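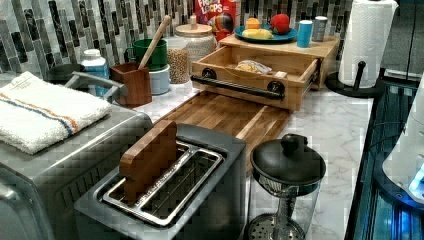 Fig. 8. Undier bread drawer, open, behind the toaster.

Placing the unit
1. Set it on a flat counter. Mendport calls the top a "second counter". We would call it a shelf for a plate of fruit and a cup.
2. Pull the drawer all the way out before you push anything up against the front.
Caution: Do not run the toaster with a board standing in a slot.

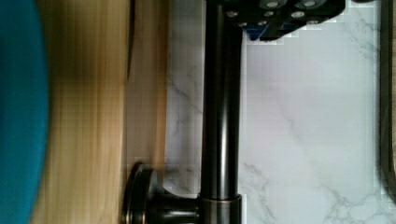
Water is the real enemy of wood, whatever the oil label promises. Keep the unit well back from the sink. Marble next to a dark bronze faucet column will take splashes - a bare wooden edge may not.

3. Wipe the drawer floor dry. Wait 2 hours before loading.

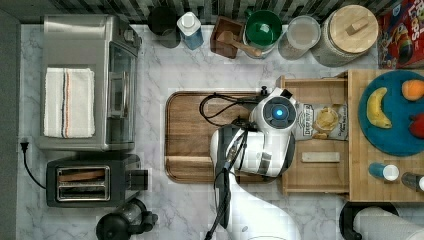 Fig. 9. Drawer with a bag of Deep River chips.

Note: The box says "keeps bread fresh". It is a drawer. Close the bag.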